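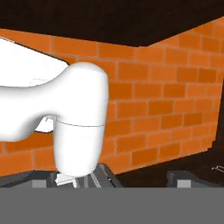 Clurnerumで開いたキッチンシーン「Peltville」。白いアームの手首が灰色の箱の上に来たところ

自宅の六畳間でロボットアームを組み始めて、そろそろ半年になります。関節は回る、グリッパーも開閉する。でも実機でいきなり「野菜を箱に入れる」をやらせるのは怖いんですよね……。四月に一度、肘を棚の角にぶつけて樹脂パーツを割っているので、なおさらです。

で、買ったのがシミュレータのClurnerumと、その追加シーン集Peltville。本体は無料で使える範囲が広くて、お金を払ったのはシーン集の3850円だけです。割れたパーツの再注文とほとんど変わらない値段だったので、わりと勢いでポチりました。

導入はちょっと手間取りました。ダウンロードは1534MBでたいしたことないんですが、初回起動のときの変換がとにかく長い! うちの古いデスクトップだと30分まるまる待たされて、途中で進捗バーが止まって見えるので二回も強制終了してしまいました(三回目に放置してお風呂に入ったら終わってました)。説明書に一行書いておいてほしいです。

開いてしまえば楽しいです。冷蔵庫があって、大理石っぽい天板のカウンターがあって、床はオレンジのタイル。うちの台所よりずっと立派。木目もちゃんと縦に流れていて、照明をいじらなくてもそれなりの絵になります。ただ、壁の外側にカメラを出すと真っ暗で、レンガの壁の上もほぼ黒。ぐるっと回り込んで動画を作りたい人には物足りないかもしれません。私は動きが確認できればいいので、まあ許せる範囲です。

アームは自作機の寸法に合わせた設定ファイルを書いて読み込ませられるんですが、最初は付属の白いモデルで遊ぶのがおすすめ。丸っこくて見た目がいいし、関節の可動域もあらかじめ入っているので、つまずくところが少ないです。自分の機体はそのあとで十分。私は順番を逆にして、符号をひとつ間違えた肩がずっと床にめり込んでいました。

面白かったのは、物を一個ずつつかむより、先に箱ごと持たせるほうが勉強になったこと。浅いトレイの縁をグリッパーで挟んで、中に野菜を入れたまま動かすんです。傾きの設定が雑だと中身がすぐ片側に寄るし、長いものは縁から飛び出します。手首の角度をどこまで許すか、数字だけ眺めていた頃は全然ピンときていませんでした。
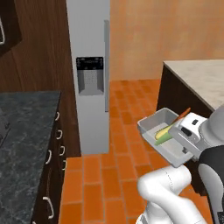

それから摩擦の設定。初期値がかなり高めで、どんな持ち方をしてもぴたっと吸いつくように持ててしまいます。気持ちはいいけど、その調子で実機に移すと絶対落とす。シェア工房のDilsteadで端材のトレイを使って滑り具合を測って、その値を入れたらシミュレータでもちゃんと落とすようになりました。落としてくれて嬉しいって変な話ですけど、うちの安いゴムパッドの感じにぐっと近づいたんですよ。

不満も書いておきます。まず、トウモロコシの当たり判定が見た目より太い気がします。皮のところで指が早めに止まるんですよね。ニンジンはそこまで気になりませんでした。あと、シーンの保存名に日本語を入れると次に開けなくなることがあって、これで一晩分の調整を飛ばしました。いまは全部ローマ字です。「yasai_hako_saigo_no_saigo」みたいなファイルが並んでいます。

比較用に、前に使っていたCharpentierの話も少しだけ。あちらは起動が速くて、軌道の編集画面はずっと見やすいです。グラフを手でつまんで直せるのが便利で、いまでもアームの動きだけ作りたいときはあっちを開きます。でも台所みたいな家具込みの場所が最初から付いてこないので、カウンターとの隙間がどれくらいあるか、みたいな確認には向きません。私が割ったのはまさにその隙間なので……。

使い始めて11日、作業台の配置は二回変えました。アームの台座を壁から離して、置き場の箱を肘より手前に移しただけなんですが、実機での動きにだいぶ余裕ができました。棚にもまだぶつけていません。

点数をつけるなら五点満点で四点。減点は初回の待ち時間と日本語ファイル名の件です。古いパソコンの人は、お風呂の前に起動してください。次は引き出しの取っ手を引かせてみるつもりで、指先のパッドを薄いものに替えているところです。うまくいったら追記します。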